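Talk notes: What I learned from judging small pageants
Hedvig Viklund, Monday evening session

Start slow. Drink some water first, you always forget.

Hi everybody. I'm Hedvig, and I've sat at the judges' table for the Miss Mornuvthorpe pageant long enough to have strong feelings about folding chairs. I'm going to talk for 40 minutes if you let me, so wave at me if I go over (I will go over).

Quick show of hands: who here has competed? Who has a kid or a sister who wants to? OK, good, that tells me which stories to skip.

So, the first thing. Local pageants are where the whole ladder starts. You win your town, you go to the regional, and if that goes well you get a shot at the national stage with the big lights and the live band. Last time around we had 10 finalists at Mornuvthorpe and 412 people in the seats, and I promise you every one of those people had a favorite before the opening number was over! 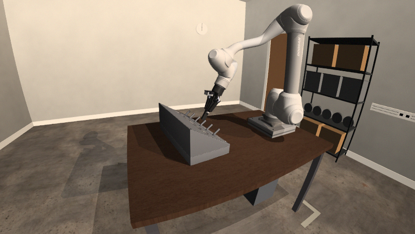 And that's the trouble with being a judge, because you have a favorite too. You try not to. You look down at your score sheet and tell yourself to wait for the interview. My rule now is that I don't write a single number until the contestant has left the stage, and I cover up my earlier scores with a napkin so I'm not comparing. It looks silly from the audience. I don't care.

Pause here. Tell the napkin story if they're laughing, skip it if they're not.

The interview round

This is my favorite part and it's the part most people practice wrong. They memorize. I can hear a memorized answer coming from the parking lot. One year at Carkwood we asked a young woman what she would change about her hometown, and she gave us a lovely speech on world hunger. Beautiful voice, great posture, and I had to mark her down because she hadn't touched the question. The winner that night talked about a bus stop with no bench. I still think about that bench.

Slow down on the bench. Look at the back row.
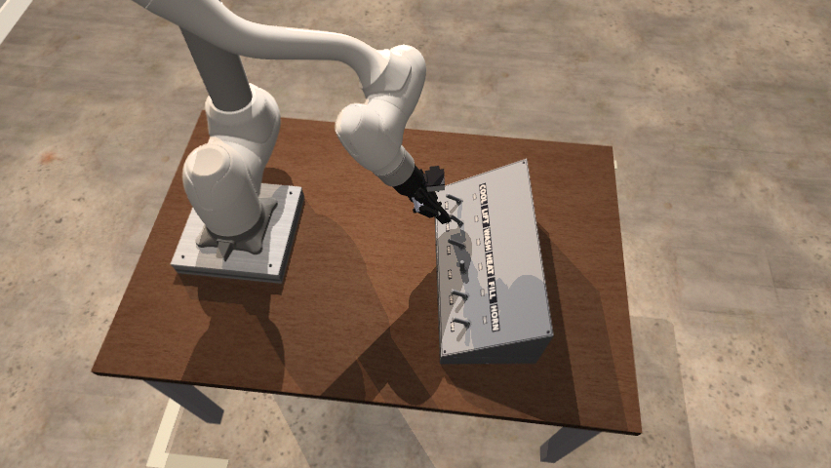
Gowns and money

OK, money, since somebody always asks me by the coffee. You don't need the expensive dress. I've seen a secondhand gown that cost 117 dollars, with the hem taken up by an aunt, beat dresses that came with their own suitcase. Judges look at how you walk in it. Can you turn? Can you get down the stairs without staring at your feet? Practice in the real shoes, on real stairs, with somebody talking at you.

Mention the Amis rental rack, they do fittings in February and it fills up fast.
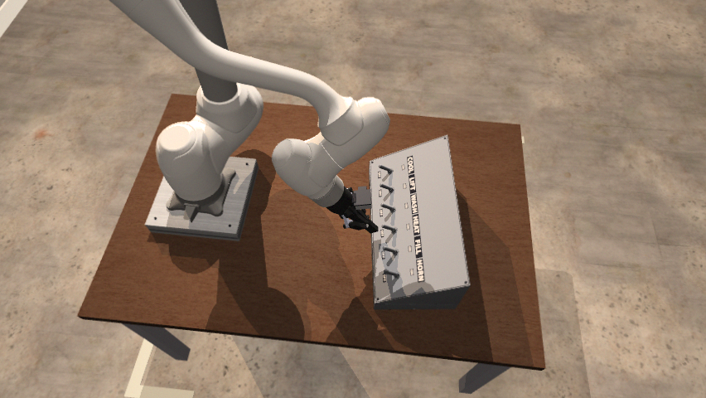
Nigatu wrote back after I sent these notes over, saying I'm too easy on the gown round and ought to admit that a bad fit still costs points. Fair enough, it does. Pin it, tape it, borrow a different one, but don't spend the evening tugging at a strap.

Runner-up

I want to leave plenty of room for this bit. First runner-up is a real result. Titles get handed on more often than you'd think: a winner moves away, or takes a job, or gets sent to a different competition, and the phone rings at the runner-up's house.

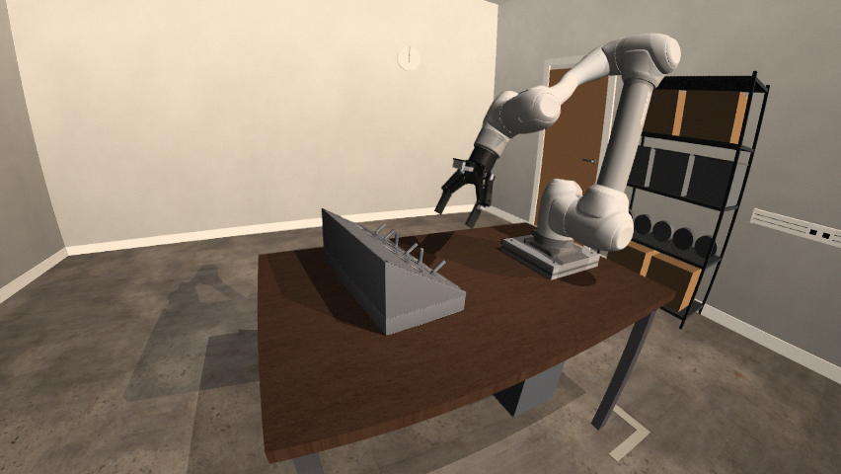

So keep your paperwork in order and keep answering your messages, even when you're sore about it. I was first runner-up myself, and I sulked for a whole summer and missed two calls about a charity event I would have loved. Learn from me, please.

Questions now. If it's quiet, ask them what they'd say about their own hometown and make somebody in the front row go first. Sign-up sheet for the Carkwood workshop is by the door, bring a pen because mine always walks off.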